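Suturing Practice Pads from Jikholm Now Open to Community Training Rooms

New tissue pads and a shared stitching curriculum give surgical trainees more time with needle and thread
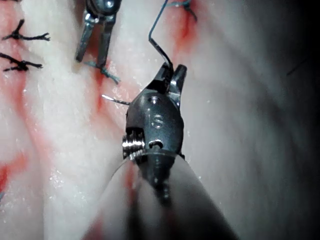
JIKHOLM, December 2025 – Learning to place a good stitch takes a great deal of repetition, and the Bidunitz Skills Center wants trainees to get more of it. The center today announced that its suturing practice program, developed over the past two years with the teaching workshop Greris, is open to any hospital or school that would like to use it.

The program is built around one basic task: pass a curved needle through a soft pad, draw the thread through, and tie it down so the edges meet without puckering. It sounds simple, and people who try it for the first time are usually surprised by how much there is to think about. Where does the needle go in? How much thread do you leave for the tail? How tight is too tight?

"I love watching someone's tenth row of stitches next to their first," said Viktória Győri, head of training at Bidunitz. "The spacing evens out, the knots sit flat, and they start to slow down in the right places. You can see them enjoying it!"

The curriculum has 11 short exercises. Early ones cover holding the needle at a steady angle and passing it from one instrument to the other. Later ones move on to running stitches, knots tied in a tight space, and closing a cut that curves. Each exercise has a one-page sheet with drawings, and trainees keep their finished pads so they can look back over them with an instructor.

During the trial period, which ended in July, 422 trainees worked through at least part of the course. Most were surgical residents, joined by veterinary students and a group of operating room nurses who asked to take part. Sessions ran roughly 90 minutes, with two people sharing a station and trading places between exercises.

Perihan Coşkun, who designed the exercise sheets, rewrote several of them after hearing from the first groups. "People kept telling us the knot section went by too fast, so we split it in half and added a page on handling the thread," she said. "It's a much better course now, and a lot of that came from the trainees."

Greris will supply the practice pads. Tibor Borbély, who runs the workshop, said his team spent a long time on how the pads feel when a needle passes through. "We went back and forth with the instructors on that for months, and I'm very happy with where we ended up," he said.

Training rooms that join the program receive the full set of sheets, an instructor guide, and a starter supply of pads. Bidunitz will also hold a two-day workshop for new instructors, with space for five teams at a time.

Requests for course materials and workshop places can be sent to Csenge Balogh at the Bidunitz Skills Center training office.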